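4 Setting up and looking after the kitchen table cell

4.1 Before you start

This section covers the kitchen table cell used with a pair of hand-held grippers. It assumes both grippers have been assembled and charged as described in section 3. Fixed-arm cells are covered in the Lundever supplement.

You will need:
Black backdrop cloth, enough for a back panel and two side panels
Small binder clips
Foam letters and double-sided tape
Two hand-held grippers with finger tags fitted
Lint-free wipes and a soft brush
2 mm hex key
The cell log (form 3180)

Allow 20 minutes for a first set-up. Later checks go faster.

CAUTION: Switch off and unplug every appliance on the table before moving the cloth. Hanging fabric must never touch a cooktop or toaster.

4.2 Hanging the backdrop

1. Push the table toward the wall and leave enough room behind it to reach the clips.
2. Hang the back panel first. Clip it along the top edge, working from the center outward.
3. Hang the side panels so that each one angles in toward the table. The three panels should enclose the tabletop on three sides.
4. Double up the clips where two panels meet. The seams carry the most weight and slip first.
5. Pull each panel down by hand to take out the worst folds. Small creases are fine. Do not use an iron or steamer on cloth that is already hanging.
6. Stick the letters to the back panel. Press each one for a few seconds and check that the corners are down.

Note: The letters give the cameras fixed, high-contrast detail on what would otherwise be plain black cloth. Once they are up, leave them alone. If one falls off during a session, stop, put it back, and start a new recording. Write the change in the log.
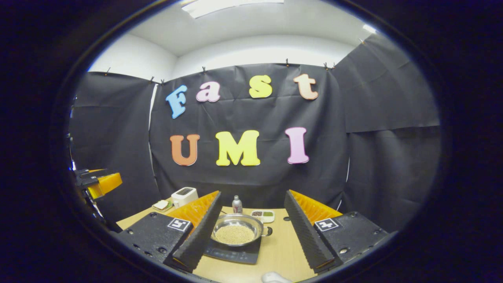 Camera position checks are done with the gripper held in working position over the near side of the table. Hold the gripper level, open the fingers fully, and look at the live view on the tablet. The item you are about to handle should be visible between the fingers, the way the steel pot on the cooktop is, and the tag on each finger plate should be in view. The letters on the back panel should read clearly above the table items. If a letter is hidden, move the tall items; do not move the letter. A gap between panels is acceptable as long as nothing behind it moves while you record. Ceiling lights in view are also acceptable, but do not switch them on or off once the check is done.

4.3 Placing the appliances and props

1. Place the cooktop in the center of the table with its controls facing the operator.
2. Place the toaster toward the back. Run its cord behind the other items where neither gripper will pass.
3. Put the pot or bowl on the cooktop. Fill it with dry grain or beans only. Do not use liquids in this cell.
4. Set out plates, trays and bottles last.
5. Open and close each gripper once over every item to be sure the fingers can reach it.

Note: Layouts may change between recordings. They may not change during one. Joaquín Espinoza keeps the approved layouts in the Arancibia folder, and new ones go to him before use.

4.4 Fitting and checking the finger pads

1. Hold the finger by its mounting plate, never by the pad.
2. Line up the soft pad with the plate and start all screws by hand.
3. Tighten the screws a little at a time with the hex key. Stop when the plate stops moving. The plates will crack if forced.
4. Close the fingers on nothing. The two pads should meet evenly along their length.
5. Open the fingers and let go of the trigger. If one side comes back slower than the other, go to 4.6.

Replace a pad when a ridge is torn or has taken a permanent flat. Replace both pads on a gripper together.

4.5 Checking the tags

1. Brush off crumbs and dust.
2. Wipe each tag with a dry wipe. Do not use alcohol — it lifts the print.
3. Look at the tags on the tablet through the full travel of the fingers, open to closed. The tag status must stay green the whole way.
4. If a tag has a lifted corner, peel it off completely and fit a new one. Do not glue down the old one.

Do this at 9 a.m. before the first recording and again after any change of pads.

4.6 Two-gripper hold test

Run this test after a pad change, after a dropped gripper, or when the log shows slipping.

1. Load the steel bowl with dry soybeans.
2. Take hold of the handle side with one gripper.
3. Take hold of the rim on the opposite side with the other gripper.
4. Lift the bowl just clear of the base and tilt it slowly. Hold for a count of 8.
5. Set it down level and open both grippers together.

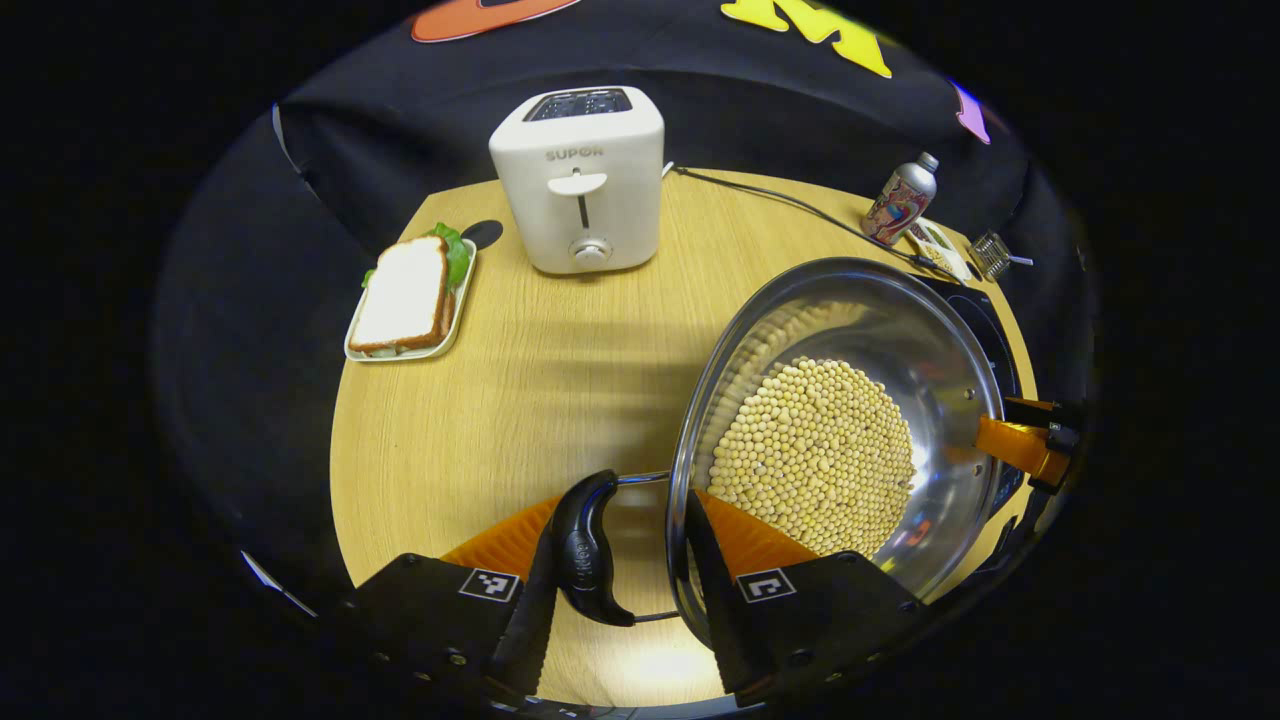

Figure 4-2. Bowl of soybeans tilted, with one gripper at the handle side and the other on the rim.

The bowl must not rotate in the pads while tilted. If it does:

Pads dusty: brush, wipe and repeat the test.
Pads flattened: replace the pair and repeat.
Handle loose on the bowl: use another bowl. Do not tighten the bracket with the bowl loaded.
One finger slow to open: remove the side cover, clean the slide with a dry brush, and refit. If it is still slow, tag the gripper out and send it to Wenceslao Saavedra at the Rerari bench.

CAUTION: Polished steel edges can be sharp. Keep your free hand away from the rim while the other operator is lifting.

Note: Reflections in the bowl are normal and do not need to be masked. Strong glare that hides a finger tag does need to be dealt with. Turn the bowl slightly or change where you stand.

4.7 Closing down

1. Unplug the toaster and cooktop.
2. Empty dry contents into their lidded tubs. Food used as a prop is not to be eaten. Bread and lettuce go in the bin at the end of each session.
3. Brush the pads and set the grippers in their cradles with the fingers open.
4. Check the clips along the top of the cloth and reset any that have crept.
5. Sign the log.

Spare pads, tags and plates are ordered through Javiera Cisternas using the Wekden parts list. The tag sheets were revised in June; throw out older sheets and do not mix the two on one gripper.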